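October 21, 2020

# Build the hand before you buy the arm

Most people who start a robot project at home start with the arm. I did too. I spent a winter reading spec sheets for cheap six-axis arms, picked one, and then spent the spring learning that the arm was the easy part. It went where I told it. What it did when it got there was poor, and that was the fault of the gripper bolted to the end, which I had treated as an accessory.

My opinion now is that a home builder should make the gripper first, hold it in the hand, and use it for real chores for a few months before any motor is involved. I think this is the cheaper way, and I think it produces better robots.

Our group shares a workshop called Bekska, and the project I work on there is called Irnent. It's a pair of hand-held grippers, one for each hand. Each has a gray body, a cutout in the upper jaw, and a white cube on the base with a square printed marker so that software can work out where the gripper is. The printed parts for the pair use 312 grams of filament. A failed print costs you an evening and not much else.

The case against this is easy to state. A gripper in your hand has your shoulder, your elbow and your judgment behind it. You compensate for its faults without noticing. People at Bekska told me this when I started, and they were partly right. My first jaws were too stiff, and I got around it for weeks by squeezing lightly. An arm would not have done that for me.

But I would rather find out in June with a tool I can reprint than in October with an arm I'm still paying for. And the faults do show up if you write things down. I have logged 1843 grasps since we started, in a plain spreadsheet with a column for the object, a column for the result and a column for remarks. The remarks are the useful part. "Had to tilt wrist" appears so often that it led to the cutout in the jaw – the solid version hid the thing I was trying to pick up, and I was leaning over to see past it.

Cloth was the worst category by a long way. Boxes were fine. Round knobs were fine if I came at them straight. We went through 6 jaw designs, and only the last 2 could take the edge of a folded towel off a shelf without pushing the whole towel back.

There is also the matter of where you test. A workbench is a bad place for it. Everything on a bench is at the same height, in good light, and you know where it is. A room with a low table and a cabinet will teach you more, because the cabinet has a door in the way and the shelf is lower than you want it to be. I moved my sessions off the bench early and the success rate in my log dropped right away. I consider that the most useful week of the project.

Kit makers have not caught up with any of this. The Tanoli kit is nicely made, and its manual gives the gripper a single page near the back. The Staline kit is better on paper and still ships a two-finger claw that closes past parallel. Both would sell me something tomorrow if they offered the hand alone, with a handle on it, and let me add the arm later.

I still intend to put these on arms. The mounting plate is drawn and the wrist bolts are in a drawer – but the jaws get another round of towels first. 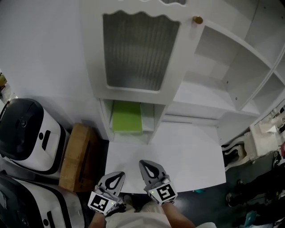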